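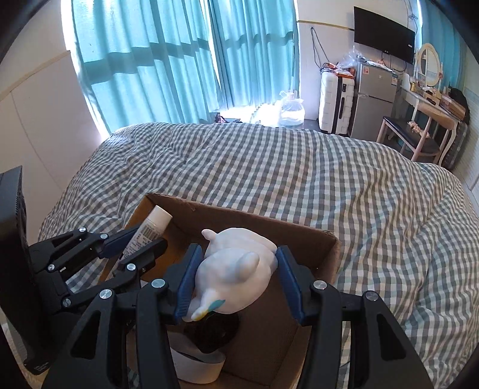
Soft toy, cardboard box, checked bedding.

Home Explore Threads Log in

Araba Aidoo
A thread on getting a rental deposit back, as I've just been through it. The deposit was £1,925 and the agent, Atmont, wanted to keep £400 of it. I got nearly all of that back in the end. It took most of the spring.

Araba Aidoo
First thing: find your check-in inventory before you give notice. Mine was in an old email with the subject line "Docs". It ran to dozens of pages and I'd signed it on my first evening in Irnwood without reading past the kitchen.

Araba Aidoo
Read it room by room with the flat in front of you. Mine said "carpet, light wear, mark near radiator". I'd forgotten that mark existed. It came up later as a £140 cleaning charge and the inventory got rid of it in one email.

Araba Aidoo
Book the van early. I used Konstantinidis, who are a father and daughter with one van, and the only slot left in my last week was 8 in the morning. Fine for me, less so for the people downstairs.

Araba Aidoo
If your dates don't meet up you'll need storage. There was a gap between my two tenancies and most of the furniture went to Jidora on the ring road. Ask what the insurance costs before you agree a price. It isn't in the number on the website.

Araba Aidoo
Pack small things last and label the box on the side as well as the top. Once they're stacked the top is no use to you. 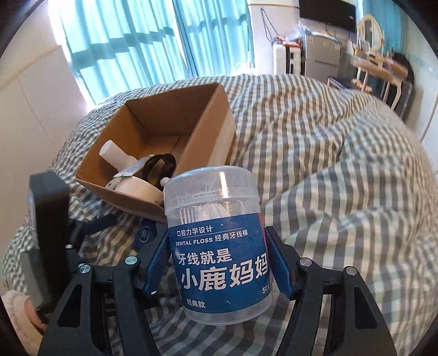 Floss picks, 小鹿妈妈 on the label.

Araba Aidoo
Cleaning. The tenancy said "professional standard", and you don't have to hire a firm to meet that. I did it myself over two evenings. The oven took one of them. Do the extractor filter, the tops of the doors and the rubber seal on the washing machine. All of those are on the agent's checklist.

Araba Aidoo
Limescale on the shower screen: warm white vinegar, leave it, wipe, do it again. Keep it off natural stone. Ours was plain tile so it didn't matter.

Araba Aidoo
Meter readings on the day, gas and electric, with a photo of each. My supplier had been estimating since the previous autumn and the final bill came down by a fair bit.

Araba Aidoo
Go to the check-out inspection if they'll let you. Atmont said there was no need. I went anyway and the clerk was perfectly pleasant – she noted the curtain rail as "loose, as at check-in" once I'd shown her the page.

Araba Aidoo
The deductions arrived in April. Carpet, curtain rail (still, somehow), "general refresh" and two light bulbs. I asked for an invoice for each one. They sent one for the bulbs.

Araba Aidoo
I replied to each charge separately with the inventory page number next to it. Short sentences, no arguing. Ashraf Ait Brahim from the flat across the landing had been through the same with them and let me copy how he'd set his out. Thanks again Ashraf.

Araba Aidoo
When they didn't answer I raised a dispute with the deposit scheme. It's free. You upload your evidence and an adjudicator reads both sides. The landlord has to show the damage is beyond fair wear and tear, and a carpet that's been walked on for years has not got much value left to claim.

Araba Aidoo
Result: I paid for the bulbs. Everything else came back to my account around 8 working days after the decision.

Araba Aidoo
A couple of people have asked about joint tenancies. I was on my own so I can't say how the split works. Your scheme's website will have a page on it.

Araba Aidoo
And yes, I've read the inventory for the new place. Sent it back with corrections – the bathroom lock doesn't work and they'd put "good".

Contact | Privacy | © All posts belong to their authors | Back to top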